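Gold-rimmed plates – use them or save them?

castik_home
21 Nov 2018
Hi all! I'm clearing the wooden table in the back room before company comes, and I can't decide about the white plate with the gold rim. It has been sitting out with the glasses case and the little striped maraca, and I'd love to just eat off it. 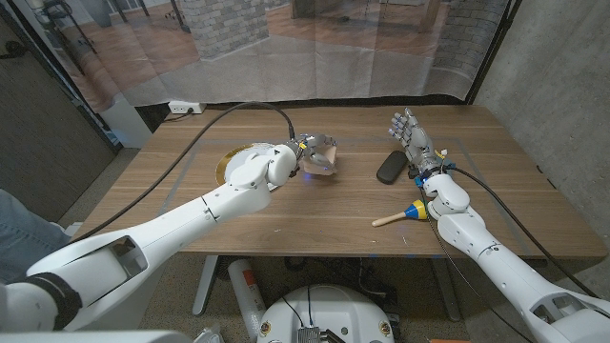 Re: Gold-rimmed plates
Zunetti8
Oh, please use it! We've eaten off ours every Sunday dinner since February and I smile each time. Mine go in the dishwasher, too.

Re: Gold-rimmed plates
pruven2203
I have to disagree with Zunetti8 on the dishwasher, sorry! I lost the gold on 2 lovely ones that way. Warm water, a soft cloth, and no microwave, ever.

Re: Gold-rimmed plates
castik_home
Thank you both! I took a closer look at the rim, and it's little gold specks all the way along the part I was looking at – so pretty against that pale glaze.

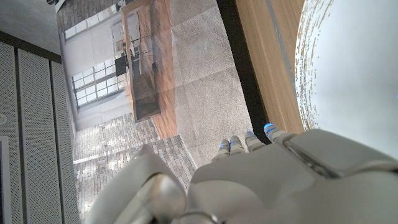 I'd hate to scrub those off, so I'm with pruven on washing by hand, but it's going on the table for pie. The maraca can go back in the toy basket.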